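Setting Up a Spoon-and-Bowl Pretend Feeding Table

Guidance for early learning rooms, Prudmont Family Center

Purpose

A pretend feeding table gives children a simple way to practice scooping, carrying and tipping with a spoon. A stuffed toy takes the part of the guest at the meal, and a bowl of dry grain takes the part of the food. The activity suits children who have begun to use a spoon at mealtimes and who no longer put small objects in their mouths. It is not suitable for younger children, even under supervision. Grain of this size can be inhaled or pushed into the nose or ears.

Staff should read the whole page before preparing the table. Rooms that already run the rice and water tables will find that most of the same rules apply.

What to gather

One shallow metal bowl with a rolled rim
Dry yellow grain, such as millet
One spoon with a handle long enough for a full grip
One flat tray with a raised lip
One plush toy, washable
A handheld brush and dustpan
A lidded tub for storage, labeled with the contents and the date filled

Check the allergy list for the room before opening any grain. Where a child has a known grain allergy, the activity is not to be offered in that room at all, and a different fill must be approved by the site lead.

Step 1. Fill the bowl

Place the bowl directly on the table, within easy reach of the child's seat. Pour in the grain slowly and level it with the back of the spoon. A shallow bowl should be filled close to the rim. Children who are new to the spoon tend to drag it across the surface, and a low fill leaves them scraping metal. Set the spoon in the grain with its handle free, and keep the tray close by. 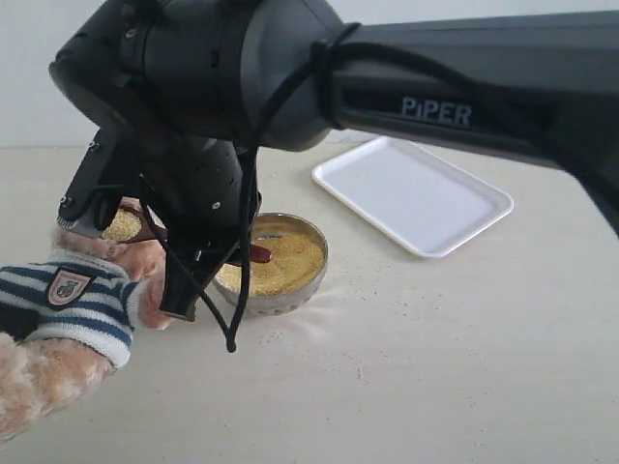
Elikem Korletey asked whether the bowl might be filled only halfway for the first week, as the floor in the Cleltasow room is slow to sweep. A half fill is permitted, provided that a smaller bowl is used so that the spoon can still be loaded in one movement. The larger bowl should be kept for the full measure.

Step 2. Seat the guest

Lay the plush toy on its back beside the bowl, with the head tilted so that the muzzle faces up. A toy lying down is easier to feed than one sitting upright, and it does not need to be propped. Keep the face clear of clothing. Sweaters and other knitted items may be left on, although grain will work its way into the ribbing and they must be shaken out afterward.

The toy should be near enough that the child can move the spoon from bowl to mouth without standing. For most children at the Grivdale tables, a distance of 9 inches between the bowl and the muzzle has been found comfortable. If the toy has loose eyes, buttons or ribbons, choose another one.

Step 3. Show the movement once

Sit beside the child. Load the spoon, lift it level, carry it across and tip it gently at the muzzle. Use few words. "Scoop, carry, tip" is sufficient. Then return the spoon to the bowl and wait.

Do not guide the child's hand unless the child asks. Spilled grain is expected and should be left where it falls until the activity is over.
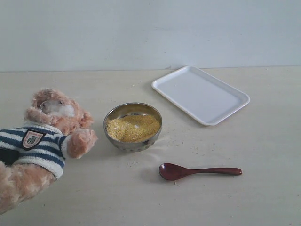
Prudmont Practice Notes, Issue 6, page 93

Step 4. Let the child continue

Each turn should last no longer than five minutes when other children are waiting. Children may talk to the toy, offer it more, or decide that it has had enough. Staff may ask an open question, such as what the guest would like next, but should avoid correcting the grip during play. Observations on grip belong in the child's record and may be raised with the family at the usual meeting.

The tray may be brought in once the scoop is steady. Ask the child to place a spoonful on the tray before offering it to the toy. This adds a second stop to the movement and calls for more control at the wrist. Folasade Akinola's August notes suggest introducing the tray on a separate visit, and rooms are encouraged to follow that order.
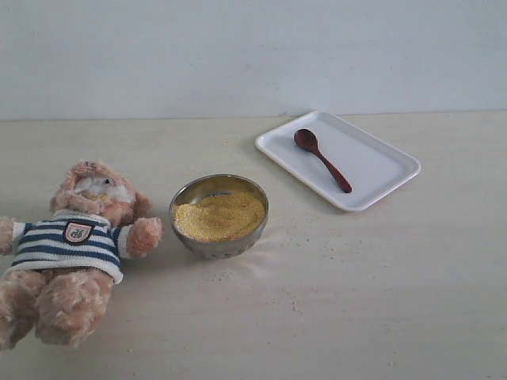

Step 5. Clear the table

Brush the grain on the tabletop into the dustpan and discard it. Grain that has touched the table, the floor or the toy must not go back into the bowl. Grain remaining in the bowl may be returned to the lidded tub if it is dry and clean.

Wash the bowl, spoon and tray in warm soapy water and dry them fully before storage. Shake the toy outdoors, brush the fur around the muzzle, and launder it according to its label at the end of the week. Sweep under the table and beneath the chairs before the next group enters.

Replace all stored grain monthly, or at once if there is any sign of moisture or insects.

Page last reviewed 2022-09-08. Questions about this activity may be directed to the site lead.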